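Mitteilungen der Wohnungsgenossenschaft Datby

Richtig heizen und lüften: Neue Hinweise für die Häuser am Imstead-Ring

Im Zuge der Fenstererneuerung in den Häusern am Imstead-Ring sind die Wohnungen deutlich dichter geworden. Die Firma Gendell hat die Arbeiten in den ersten beiden Bauabschnitten abgeschlossen, der dritte Abschnitt folgt im Juni. Insgesamt sind damit 54 Wohnungen mit neuen Fenstern ausgestattet. Der Vorstand nimmt dies zum Anlass, die Mitglieder über die geänderten Anforderungen an das Lüften zu unterrichten.

Bei den alten Fenstern fand durch undichte Fugen ein ständiger, wenn auch unkontrollierter Luftaustausch statt. Mit den neuen Dichtungen entfällt dieser Austausch weitgehend. Feuchtigkeit, die beim Kochen, Duschen, Wäschetrocknen und Schlafen entsteht, muss nun durch regelmäßiges Lüften abgeführt werden. Geschieht dies nicht, schlägt sie sich an den kühlsten Stellen der Wohnung nieder. Betroffen sind erfahrungsgemäß Außenecken, Fensterlaibungen und Wandflächen hinter großen Möbelstücken.

Empfohlen wird das Stoßlüften bei vollständig geöffneten Fenstern, morgens und abends sowie bei Bedarf zusätzlich am Tage. Im Winter genügen in der Regel fünf Minuten, in der Übergangszeit sollte länger gelüftet werden. Wo es der Grundriss erlaubt, sind gegenüberliegende Fenster gleichzeitig zu öffnen. Dauerhaft gekippte Fenster sind während der Heizperiode zu vermeiden. Sie kühlen die Laibungen aus und erhöhen den Wärmeverbrauch, ohne dass die Raumluft in nennenswertem Umfang ausgetauscht wird. Die Thermostatventile sind für die Dauer des Lüftens zu schließen.

Die Raumtemperatur sollte auch in wenig genutzten Zimmern nicht unter 18 Grad sinken. Türen zwischen unterschiedlich beheizten Räumen bleiben geschlossen. Das Mitheizen eines kalten Schlafzimmers über die geöffnete Wohnzimmertür führt dazu, dass feuchte Luft in den kühleren Raum gelangt und dort kondensiert. Schränke und Betten sollten nach Möglichkeit nicht unmittelbar an Außenwänden stehen. Lässt sich dies nicht umgehen, ist ein Abstand von mindestens fünf Zentimetern zur Wand einzuhalten.

Für das Trocknen der Wäsche stehen in allen Häusern die Trockenräume im Untergeschoss zur Verfügung. Die Belegungslisten hängen im jeweiligen Eingangsbereich aus. Mitglieder, die ihre Wäsche dennoch in der Wohnung trocknen, werden gebeten, die Tür des betreffenden Raumes geschlossen zu halten und dort mehrmals täglich zu lüften.

In innenliegenden Bädern ist der Abluftventilator nach dem Duschen in Betrieb zu lassen, bis Spiegel und Fliesen abgetrocknet sind. Die Abluftöffnungen dürfen weder verschlossen noch überklebt werden. Die Reinigung der Filtereinsätze obliegt den Nutzern. Ersatzfilter sind in der Geschäftsstelle kostenfrei erhältlich.

Auch in der Küche lässt sich die Feuchtelast mit einfachen Mitteln begrenzen. Töpfe sollten beim Kochen mit einem passenden Deckel geschlossen werden. Dadurch gelangt weniger Wasserdampf in den Raum, zugleich sinkt der Energiebedarf. Umlufthauben filtern Fett und Gerüche, führen jedoch keine Feuchtigkeit ab. In Küchen mit einer solchen Haube ist nach dem Kochen stets das Fenster zu öffnen und die Küchentür zu schließen. 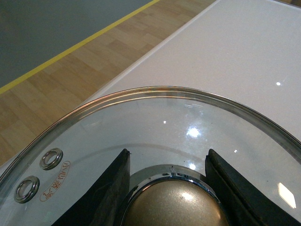

Topfdeckel aus Glas mit Dampföffnungen

Werden dunkle Verfärbungen oder dauerhaft feuchte Stellen festgestellt, ist die Geschäftsstelle unverzüglich schriftlich zu informieren. Die Meldung sollte die Lage der Stelle und den Zeitpunkt der ersten Feststellung enthalten. Von eigenmächtigen Anstrichen oder Verkleidungen ist bis zur Besichtigung abzusehen. Die technische Abteilung vereinbart mit dem betroffenen Haushalt einen Termin und prüft, ob eine bauliche Ursache vorliegt.

Auf Wunsch stellt die Genossenschaft Messgeräte für Temperatur und Luftfeuchtigkeit leihweise zur Verfügung. Vorrätig sind 43 Geräte, die Leihdauer beträgt vier Wochen. Die Ausgabe erfolgt gegen Unterschrift während der Sprechzeiten der Geschäftsstelle. Eine relative Luftfeuchtigkeit zwischen 40 und 60 Prozent gilt in Wohnräumen als günstig. Liegt der Wert im Winter länger darüber, ist häufiger zu lüften.

Eine Informationsveranstaltung zum Thema findet am 13. Mai um 18 Uhr im Gemeinschaftsraum des Hauses Bagheri statt. Lucian Preda, Leiter der technischen Abteilung, wird die Bedienung der neuen Fensterbeschläge vorführen und Fragen zum dritten Bauabschnitt beantworten. Eine Anmeldung ist nicht erforderlich. Der Zugang zum Gemeinschaftsraum ist stufenlos über den Hofeingang möglich.

Das Merkblatt „Heizen und Lüften“ liegt in der Geschäftsstelle aus und wird neuen Mitgliedern künftig zusammen mit dem Nutzungsvertrag ausgehändigt.

Der Vorstand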